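We use cookies to remember your basket and to see which pages get read. Accept – Settings

Print this page | E-mail to a friend

Cururstead table cloth, white, large
Item 1264

Back in stock as of 2023-10-23. Same cloth as in February, new hem thread, price not changed.

Plain white cloth for a kitchen or work table. No print, no lace, no border. Soft from the first day, you don't have to break it in like the stiff ones. Cotton, medium weight, matte. Hangs OK on a square table, better on a long one.

What people use it for – bread mostly. Letting dough rest, covering trays, shelling beans, cutting out pattern pieces. Also just as a tablecloth, if you aren't fussy about creases. It does crease. We sell it folded and it will have fold lines when you open the bag, they drop out after a wash or two or you can iron it damp.

Sizes
Standard, for tables up to 6 seats – item 1264
Long – item 1365, made to order, allow 7 working days

The long one is cut from the same roll and hemmed by Clumari, same as the standard. Sorry but we can't do round. People keep asking. Round hems pucker in this weight and we sent the last lot back.

Care
Shake outside first. Then wash warm with other whites. No softener, it makes the cloth slippy and flour won't brush off any more. Bleach only if you realy have to, it yellows the thread before it does anything to the stain. Line dry. Tumble is fine on low but take it out early.

Shrinks a little in the first wash. Already allowed for in the sizes.

Clumari also do the napkins and the apron in this cloth, see Kitchen Linens. Ukenon pegs fit the hem if you want to hang it by the edge, ordinary ones do too.

Crumbs and dirt

White shows everything. Coffee grounds, pepper, burnt bits off the bottom of a loaf, soil off the carrots. For some customers thats the point, you see what's there and you clean it. If you'd rather not see it get the oatmeal color, same price, slower to arrive.

Dry specks – leave them dry. Don't wipe with a wet sponge, you'll push them into the weave and get gray smears. Pull the cloth flat, check along the creases where the bits collect, then lift by the corners and shake. Soft brush for what's left.

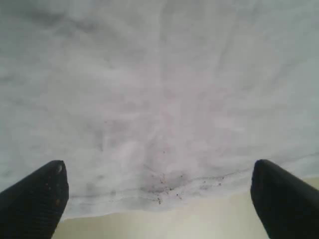 Roxana Pop wrote in to say the brush is a waste of time on pepper and she uses the sticky side of packing tape wrapped around her hand. Works on the napkins too, she says, but go easy near the hem or it lifts the thread. She'd also like us to put a hanging loop on one corner. We've passed that on to Clumari, no promises.

Greasy crumbs are different. Shake, then a bit of dish soap rubbed in dry, leave it a while, then the wash. Don't iron before you've checked it in daylight, heat sets the mark and then its there for good.

Returns
Unwashed only, in the bag it came in. Long size can't be returned unless the hem is faulty – check it when it arrives please, before washing. Faulty hems go to Delia Roman at the shop desk, send a photo with the item number and she'll swap it.

Pick up in store or by mail. Orders in before noon go out next working day.

Print this page | E-mail to a friend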